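Perception and Planning > Humanoids > Whole-body control

Thread: Planner thinks the armrest is two different objects

halden_k
Joined: February
We have a full-size biped doing upholstered furniture tasks. Approach the seat, reach in, put a hand on whatever soft thing is there, back off. Upper body and legs are planned together. Camera is in the head, looking down, depth comes from stereo.

My problem is the collision map. When the robot stands in front of the seat, the armrest comes in as one clean surface. When it shifts its weight and leans, the same armrest comes in again a few centimeters over, and the planner now has a double wall. It then refuses to plan any arm motion into the seat because the goal is inside an obstacle. Clearing the map fixes it until the next lean.

Stack is Vestum for the map, our own planner, Bollau for the whole-body controller. Joint logs at 1,000 Hz, map updates much slower.

Has anyone solved this without clearing the map every time?

pergola9
Your head pose is wrong while you lean. Check whether the head transform comes from forward kinematics off the stance foot or from the IMU filter. If it is from the foot and the floor is carpet, the foot tilts into the pile and the kinematic chain doesn't know it. A degree at the ankle is a big shift by the time you get to head height.

halden_k
Stance foot. The floor is carpet, yes.

tmoraine
I'd look at time stamps first. People blame the carpet for everything. If the depth image is stamped on arrival and not on exposure, you get the same double wall whenever the head moves. Hold the lean for two seconds and see if the second armrest slides back onto the first.

pergola9
That tests one thing. If the ankle is tilted it stays tilted while you hold, so the double stays. Do the test, but it only tells you which of us is right if it's one or the other.

tmoraine
Agreed, it could be both.

halden_k
Ran it Monday morning. Holding still, the second surface moves most of the way back and stops short. So both, I guess. I fixed the stamps (they were on arrival, and the offset was 100 ms) and the double is now thin enough that some plans get through. Not all.

Thắng Hầu
We had this at Pomside with a different robot and the same map package. Three things that helped, in the order I would try them:

Blend the IMU orientation into the base estimate and trust the foot for position only. The tilt error mostly goes away.

Mask the robot's own body out of the depth before it reaches the map. With a downward head camera the forearms and feet take up a lot of the view. If your self-filter padding is too small, the edges of the hands get written into the map next to the seat.

Put a decay on voxels inside arm reach. We used 700 ms. Anything not seen again in that time is dropped.

Doãn wrote the decay patch and I can send it if you want it.

pergola9
I don't like decay for this. The moment the forearm blocks the view of the armrest, the armrest expires and the planner is free to drive the elbow through it. You should only remove a voxel if a ray passes through it and sees something farther away.

Thắng Hầu
Ray clearing is better when depth is good. On pale fabric with no texture ours had holes, and a ray with no return clears nothing. The old surface stays forever. We ran decay with a speed limit on the elbow and a torque threshold, and accepted that it would sometimes touch.

tmoraine
So the planner is allowed to be wrong and the controller cleans up. I have seen that end with a cracked finger.

Thắng Hầu
It depends on the threshold. Contact with a cushion is the task here. If the map treats all contact as a failure, you can't do the task at all.

cedar_lo
Reading this with interest. Separate question for halden_k: do you label the seat cushion and the armrest differently? We keep two costs. Hard cost for anything that could tip or break, like a lamp stand, and a soft cost for fabric that rises slowly with depth. Planning time went from 300 ms to a bit more than that, but failed plans dropped a lot.

halden_k
No, everything is one class right now. A soft cost makes sense. There is a floor lamp by the wall in this setup and I would want that as hard with extra padding.

Status after the weekend. IMU blending is in, and the self-filter padding is larger. The double surface is gone in most leans. I am trying pergola9's ray clearing with Thắng Hầu's decay only on voxels where depth returned nothing, so a blocked armrest is kept. Early, but it hasn't dropped one yet.

What I still get is a phantom blob near the right hand when the fingers are spread. I think the padding follows the palm link and not the fingertips. Head camera views are below, for anyone who wants to see how much of the view the arms and feet take up and how plain the fabric is.

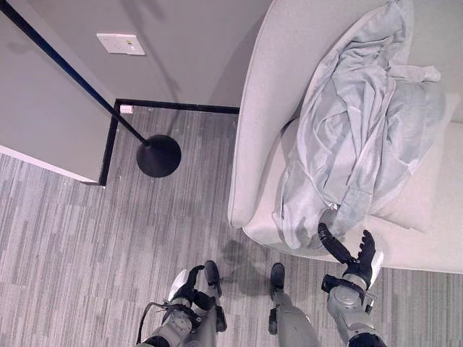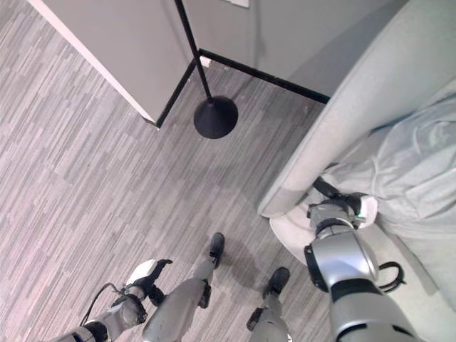 Head camera, looking down: both arms and feet in view, with the seat on the right and the lamp base on the carpet ahead.

pergola9
Padding per link, then. Check that the finger links are in the self-filter model at all. In ours they had collision meshes switched off to save time, and the filter was reading the same file.

halden_k
Checked. They were switched off. Turning them back on tonight.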